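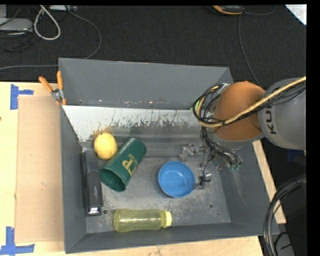

Grey bin on the tabletop, with mixed items inside.

Small parts and consumables: changes to reordering at Horkwood

From the first Tuesday in December, the Horkwood store moves from weekly counts to a two-bin system for all items under the Lukumay supply agreement. The agreement covers 619 stock lines, of which 400 are held at Horkwood and the remainder at Bonadgate.

Each line will have a front bin and a reserve bin. Staff draw from the front bin only. When it is empty, the reserve bin is moved forward and the card from the reserve is placed in the rack beside the store door. Cards are collected at 3 pm each working day and the order is sent to Lukumay that afternoon. Normal lead time is 2 working days.

The reserve quantity has been set to cover demand over the lead time plus a safety margin. Lines with irregular demand – mostly printer supplies and adhesives – have a larger margin and will be reviewed after the first quarter. Please do not top up a front bin from the reserve. Doing so delays the card and defeats the calculation.

Labels have been reprinted in the Ziltasano format. The old six-digit codes will still scan until the end of February, after which they will be removed from the catalogue. Cards with a red stripe indicate lines with a minimum order of 100 units. These are batched and ordered on Fridays, so allow extra time.

Unlabelled or mixed stock should be returned to the sorting bench, not to the shelf. Bonadgate will continue on weekly counts until its racking has been renumbered. Transfers between the two sites still require the green form, signed at the sending end.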